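How I clean cloudy acrylic without scratching it

25/03/2020

So I've been stuck at home sorting out my craft room, and a few of you asked how I get my old acrylic pieces clear again. I ruined a nice display box back in January with window spray and paper towels (please don't!), so this is what I do now.

First, blow or rinse the dust off. Don't wipe it dry, that's how you get those tiny hairline scratches. Then mix 2 drops of plain dish soap into a bowl of lukewarm water and lay a soft cotton cloth in it. I use a Selano one, but an old T-shirt works fine too.

Wipe gently in straight lines, rinse, and pat dry. If there's sticker goo, rub on a little cooking oil, leave it for 9 minutes, then wash again.

For light scratches I put a dab of Pleltullow plastic polish on a dry cloth and go in small circles for 30 seconds or so, then buff. Deep scratches won't come out this way, sorry!

Curved parts need a lighter hand, and I go along the bend, never across it. Take off any clips you can before you start, grit loves to hide under them. 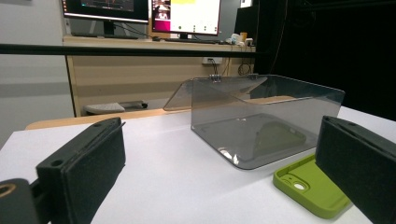
Let everything air dry before you put it back together, and keep it out of direct sun while you wait.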